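Desktop Computer Repair: A First Course
Fahmy Technical Series

Unit 2
Chapter 2: Inside the Desktop Case

Chapter Outline
2.1 Opening the Case
2.2 The Work Surface
2.3 Finding Your Way Around the Motherboard
2.4 Slots, Cards and Cables
Review and Lab Work

After reading this chapter, you should be able to:
Name the main parts found inside a desktop tower.
Set up a work surface for repair.
Find the processor socket, memory slots, expansion slots and battery on a motherboard.
Tell power wiring from data wiring.

Introduction

In August, the repair shop at Ikgate took in 146 desktop computers from schools in the Sarnville district. Most had one of a short list of faults: a drive that had failed, a fan full of dust, a memory module that was not fully in its slot, or a dead battery on the motherboard. A technician who knows where each of these parts is can check all of them in a few minutes.

Chapter 1 dealt with the outside of the computer and the connectors on its back panel. In this chapter the side panel comes off. You will not remove any parts yet. The aim is to look at an open case and know what you are looking at, so that the removal steps in Chapter 3 make sense when you reach them.

A tower is easiest to study when it is lying on its side with the opening facing up. The motherboard is then flat in front of you, the cards stand up out of their slots, and small screws stay where they fall. Cases differ in layout, but the same large items are found in nearly all of them: a power supply, a motherboard, and a metal cage or set of brackets for the drives.
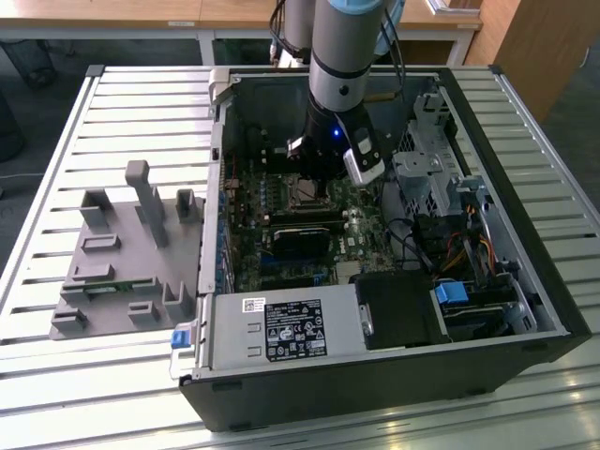
2.1 Opening the Case

Shut the computer down from the operating system and wait for it to turn off. Unplug the power cord at the wall, then unplug everything else from the back panel. Press and hold the power button for a few seconds to drain any charge left in the board. Do this with the cord already out.

Lay the case down with the removable panel on top. On most towers this is the panel on the left as you face the front. Some panels are held by two thumbscrews at the back edge. Others use a latch or a sliding lever and need no tools. Slide the panel toward the rear until it stops, lift it away, and put it somewhere it will not be stepped on.

Start with the power supply. It is a metal box with a label that lists its voltages, its current limits and a number of safety marks. Write down the total wattage if it is given. You will need it in Chapter 5. The power supply is a sealed unit and is replaced whole. Do not open it, even when it is unplugged, as the capacitors inside can hold a dangerous charge.

Next find the drive cage. Drives may be held with screws, plastic rails or a latch that swings the cage outward. In many small cases the cage sits over part of the motherboard and has to be moved before you can get to the connectors under it.

Wires from the power supply are color coded. In a standard supply of the common type, yellow carries 12 volts, red carries 5 volts, orange carries 3.3 volts and black is ground. Some makers use all-black wiring, and some do not follow the standard, so check with a meter before you rely on color alone.

2.2 The Work Surface

Choose a surface that is level, steady and larger than the case. You need room on at least one side for the panel, your tools and any parts you take out. Good light matters more than most beginners expect. A lamp that can be moved is useful, as bright light on bare metal throws glare back at you and makes small print hard to read.

Shops use many kinds of bench. Wood and laminate are common in classrooms. Metal benches are strong and easy to wipe down, and many have ribs or slats running along the top. Small screws tend to roll into the low places between ribs, so keep a parts tray within reach.

Metal also conducts electricity. A computer still mounted in its case can be worked on there with the power off, but a bare motherboard should never be set directly on a metal surface and switched on. The solder points under the board can short. Put down a static-control mat and connect it to ground before you take a board out.

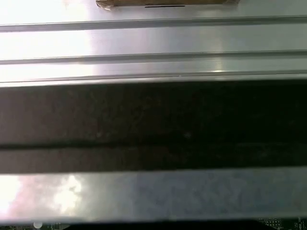 BENCH SAFETY

Keep drinks off the bench. Take off rings, watches and loose bracelets. Wear a wrist strap clipped to bare metal on the chassis or to the grounded mat, and test the strap at the start of each lab period. Hold boards and cards by their edges. If you drop a screw into the case, find it before the power goes back on.

2.3 Finding Your Way Around the Motherboard

The motherboard is the largest circuit board in the computer, and every other part connects to it in some way. Begin with the processor socket. Look for a square metal frame with a thin lever along one side. The lever holds the frame shut and presses the processor against its contacts. When a heat sink is fitted, it covers the socket, and you will have to find the socket by its position. Without the heat sink, the metal lid of the processor is in plain view.

Near the socket are the parts that regulate its power. These include chokes, which are often small black blocks, and capacitors, which are small cylinders. Look at the tops of the capacitors. They should be flat. A bulging or leaking top is a common sign of a failing board.

The battery is a round coin cell. It keeps the clock running and, on many boards, holds the setup options while the computer is unplugged. Many boards have the word printed next to the holder, along with labels for the slots and headers.

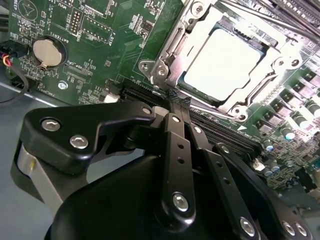
Figure 2.3 Motherboard with the processor in its socket, upper right, and the coin-cell battery, upper left. Note the printed label BATTERY1.

Read the printed labels before you reach for the manual. The Rellon parts list in Appendix B has 579 entries, and it is much quicker to search when you already know the name of the connector you want.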